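Workshop Tips: Keeping a Bench Arm in Good Order

These notes cover the one arm we run at the Lerkwood shop, a table-mounted six-joint arm with a two-finger gripper. It does faucet work: lever up, lever down, all day, on a sink unit set on the same table. Most of the tips will carry over to any arm of that size. Where your manual says something different, go with the manual.

Before you touch anything

Press the stop button, switch off at the controller and pull the plug. Wait for the lights on the controller to go out. If the arm has brakes, check that they are holding by putting a hand under the forearm and easing it down a little. It shouldn't move.

Base plate

Check the plate bolts once a week with a torque wrench. Go around in a cross pattern, the same way you would tighten a car wheel. Put a stripe of paint pen across each bolt head and onto the plate, and you can see at a glance if one has turned. We use yellow, but white is fine.

A wood tabletop gives a little as the seasons change. Ours dried out in December when the heating came on and the bolts needed a quarter turn each. After any retightening, run the arm slowly to its home position and check it against the mark before going back to full speed.

Table

Push down on each corner. If the table rocks, fix that first – everything else you measure will be off until you do. Screw the leveling foot out until it takes weight, then lock the nut. Don't use folded cardboard. It packs down within a few days and the rock comes back.

Keep the sink unit from walking. A unit that gets its lever pushed many times a day will creep, and then the gripper comes down beside the lever. Thin rubber shelf liner under the unit works. So does a strip of double-sided tape along the back edge, though it takes some effort to peel off later.

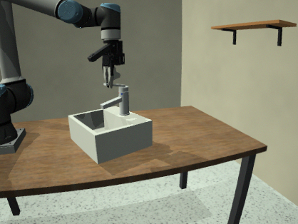

Setting the height is the part people rush. Bring the fingers down in slow mode with the lever in its closed position. Stop when they are just above it, slide a piece of printer paper between, and step down in the smallest move the controller allows until the paper drags. Save that point. Then save a second one 5 mm higher as the approach point, so the arm always arrives from above and never from the side.

Set the grip force low to start and raise it one step at a time. A faucet lever needs very little. If the lever shows scuffs, the force is too high or the fingers are closing off center.

Gripper fingers

Wipe them with a lint-free cloth and a little rubbing alcohol at the end of each shift. Look at the tips for rounding. Shufen Shao swaps ours every 3000 cycles whether they look worn or not, and keeps the old pair in a labeled bag as a spare. Finger screws are small and strip easily, so use a new hex key. Throw out any key with rounded corners.

If there is a camera bracket on the gripper, check its screws at the same time. A bracket that has shifted even slightly means redoing the camera calibration.

Joints and caps

Dust the joint caps with a dry paintbrush. Never use compressed air, which drives grit past the seals. A thin film of grease at a seal can be wiped off and watched. If it is back the next day, call for service.

Listen to each joint by itself at low speed. Graça Peixoto writes down what she hears in a notebook next to the controller, joint by joint, and it has helped us catch a dry bearing early.

Quick schedule

Each shift: wipe fingers, check the sink unit hasn't moved
Each week: plate bolts, table rock, bracket screws
Every 4 weeks: listen to all 6 joints, dust caps, back up the saved points
Every 3000 cycles: new fingers, then reset the height with the paper

Last updated 09/04/2025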